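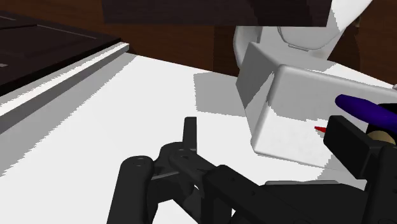 By Leonie Voß
Families & Learning

The first thing my son did at Plurnatar was lick his finger, stick it in a saucer of sand, and announce that the beach was full of pepper.

He was four, and he had a point. Spread thin on a white saucer, the sand from Mendesness looks exactly like salt and pepper, with a bit more salt than pepper, and if you drag a fridge magnet under the saucer a good part of the pepper gets up and walks. I have watched grown people go silent at this. I went silent myself, and then I asked if I could have a turn, and my son said no.

Plurnatar is a two-room nature center at the edge of Gamthorpe, in what used to be a feed store, and for the past seven years it has kept a sand library. You can borrow from it. There are 300 jars, the small kind that capers come in, each with a paper label saying where the sand was found and who found it, and a child with a library card can take home four at a time in an egg carton. Some of the labels are typed. Most are in crayon. One reads only GRANDMA'S DRIVEWAY, and it's among the most requested.

The library was started by Asger Þrastardóttir, who trained as a geologist and spent ten years looking at drill cores before moving over to the preschool side of things (her words). She had a box of samples left over from her old job and a group of three- to five-year-olds coming in on a rainy morning with no plan. "I put out nine saucers and some magnifying glasses and thought it would fill 20 minutes," she told me. "They were still at it when the parents came. Two of them were arguing about which sand was the oldest. I couldn't have gotten college students to argue about that."

I've been back perhaps a dozen times since the pepper incident, and I've come around completely to the view that sand is the best science material a small child can get. It costs nothing. It pours, which matters more than anything when you're three. You can sort it, sift it, wet it, weigh it, and stare at it, and every one of those gets you somewhere. And it's already theirs! They've been handling it since they could sit up. All you're doing is slowing down a thing they do anyway.

Mornings at Plurnatar start with pouring. Asger sets out funnels cut from the tops of plastic bottles, and the children let different sands run through onto a tray until each makes a hill. Then they look at the hills. Coarse, crumbly sand from the creek at Ladefoged makes a steeper one than the fine round stuff from the dunes, and it doesn't take a teacher to point it out. A girl named in my notes only as "red boots" noticed that no matter how much she poured, the hill wouldn't get pointier. It got bigger, and a little slide would run down the side, and it would be the same shape again. She tried pouring very slowly. She tried pouring from way up high, which got sand in my coffee. She tried patting it. Then she called across the room that hers was broken.

Asger came over and asked if anyone else's was broken. Everyone's was. That was the whole lesson, and I've thought about it ever since. There's a name for the steepest slope a pile will hold, the angle of repose, and the children did not hear it that day. Asger holds back vocabulary until somebody needs it. When they're tired of saying "the pointiness," she says, they'll ask.

After pouring comes looking. The center owns one decent stereo microscope, bought secondhand, but for the youngest visitors Asger prefers a ten-power hand lens on a shoelace. Little kids have trouble with eyepieces. They close the wrong eye, or both, and tell you politely that they see it. With a lens you can teach them to bring it right up to the face and then bring the sand up to the lens, and you know the exact moment it works because they stop breathing.

What they find in there depends on the jar. Quartz sand looks like broken glass or rock candy, clear and yellowish and sometimes pink. Sand from a shell beach is a mess of flakes and curls, with now and then a complete tiny snail, and the tiny snail will be passed around the room until somebody sneezes. Volcanic sand is black, and from certain islands there's a green one, from a mineral called olivine, that children tend to accuse you of making up. Dune grains have a frosted look from knocking into each other in the wind. Creek grains have corners.

Corners are where it gets good with the five-year-olds. Ask them why one sand has corners and another doesn't and you'll get theories. I wrote down a few. The round ones are older. The round ones got sucked on, like a cough drop. The pointy ones are babies and haven't been to the beach yet. I love that last one, and it isn't far off. To test it, Asger puts some sugar cubes in a jar with a tight lid and has the children shake it, in shifts, for as long as they can stand. They take a cube out at the start, one partway along and one at the end, and line them up on black paper. It is deafening. By the end the corners have gone and there's a drift of sugar in the bottom of the jar, and a boy who had not said a word all morning looked at it and said, "That's the sand."

Doing it at home

You don't need a nature center. We've been keeping our own collection since spring, in a muffin tin, and it has cost us one hand lens and one vacuum cleaner bag.

Start with whatever is closest. Playground sand is fine, and so is the grit that collects at the bottom of a downspout after a storm, which is a wonderful mixture and usually includes bits of roof. Let it dry on a baking sheet overnight. A couple of spoonfuls is plenty. Check the rules before you take any from a park or a protected beach, as some places don't allow it, and they're right not to.

Stick a pinch to the sticky side of clear tape, then press the tape onto an index card, half white and half black if you can manage it. Pale grains vanish on white and jump out on black. Put the magnet inside a sandwich bag before you go fishing with it. I didn't, and we'll be picking black specks off that magnet until he leaves for college.

For mixed sand, fill a tall jar a third full, top it up with water, shake, and leave it on the windowsill. The heavy grains drop right away and the fine stuff takes its time. Ours was still cloudy at bedtime – I was told firmly that the lid was to stay on – and in the morning there were stripes.

Goggles or old sunglasses for anything involving shaking or blowing. Someone will blow.

And write the label together, even if your child can't write yet. Asger is strict on this, about the only thing she's strict on. A jar with no label is just some dirt, she tells them, and they nod very seriously. Ours say PARK, OTHER PARK, CREEK WITH DOG. Last month my aunt mailed us an envelope from her vacation with a spoonful of something nearly orange in it, and my son carried it to the kitchen table, got out the lens, and asked me to please be quiet for a minute.

The sand library at Plurnatar is open mornings through July, and new jars are always wanted. Bring yours dry.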